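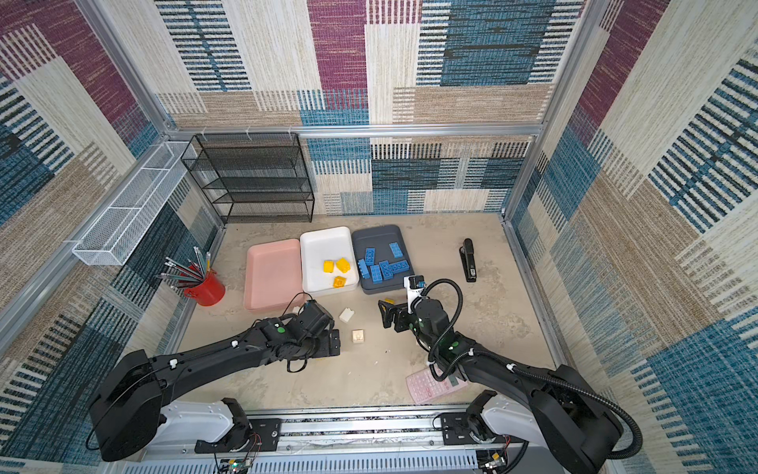
Pencils in a red metal cup, with a black wire-mesh shelving unit behind.

Didivlow's stationery swap is back, and this time it's got a proper shop

October 6, 2018

If you've ever opened a kitchen drawer and found nineteen biros, a dried-up highlighter and half a packet of envelopes in a size you've never once needed, I've got good news for you. The Didivlow stationery swap is coming back, and it's moving indoors for good!

Regular readers will remember me going on about the swap last spring, when it was two trestle tables outside the library and everyone's paper blew into the duck pond. (I lost a very nice pad of squared paper that day and I'm still a bit sore.) Well, the people behind it have now taken the keys to the old Brukel shoe shop on the corner of Mill Lane, the one with the curved window that's been whitewashed over for as long as I've lived here. They open the doors in November and they'll be there all winter at least.

The idea hasn't changed. You bring in whatever you've got too much of, and you go home with whatever you haven't got. Pencils, exercise books, folders, rulers, staplers, those little plastic pockets, it's all welcome as long as somebody could still use it. There's no money changing hands and you don't have to bring anything to take something, which I think is the best bit, especially for families who've just been sent home with one of those September kit lists that goes over the page.

I popped in while the floor was being swept and got the full tour, such as it was. The shoe shop's old stockroom is going to be the paper room, the front will be pens and pencils and general bits, and there's a narrow passage at the side that nobody's decided about yet. My vote is for a bench. The heating works, I'm told, but it makes a noise like a bus pulling away, so don't be alarmed.

They've already got 3000 exercise books to start them off. These came from Trindetti, the printers out on the ring road, who had a run go wrong with the margins on the right-hand side. I'm left-handed and I'd take the lot if they'd let me. There are 400 box files as well, cleared out of an office in Gazi when it moved, and a few still have labels on in somebody's beautiful handwriting. I spent far too long reading those. "Drains, misc." was my favourite.

The rent is being covered until the spring by a small grant from the town, and after that they'll need to raise roughly 2000 pounds a year to stay put. There's talk of a coffee morning and a second-hand card stall, and there'll be a tin by the door if you've got any change on you. The landlord has knocked a bit off in return for the whitewash being scraped from the window, a job which took two people most of an afternoon and brought up some lovely gold lettering underneath. It says "Boots & Gaiters". I hope they keep it.

A few practical things, as I know I'll be asked. Please test your pens before you bring them, there's a scribble pad on the counter at the swap but it saves everyone a job if the dead ones stay at home. Printer ink isn't being taken, and neither are scissors, though that might change once there's a cupboard that locks. Paint and glue are fine if the lid's on tight. If you've got something big, like a filing cabinet or a drawing board, ask first and send a photo, as the door is narrower than it looks. Children are very welcome and so are dogs, although the dogs might want to skip the grand opening as there's going to be a brass band.

Opening times are still being sorted out but it looks like 4 afternoons a week to begin with, with one of them running on into the evening for anyone who works. The times will go up in the shop window and on the library noticeboard as soon as they're settled, and I'll put them on this page too.

I'll be there on opening day with a carrier bag of envelopes, and I'm after a decent pencil sharpener if anyone's got one going spare.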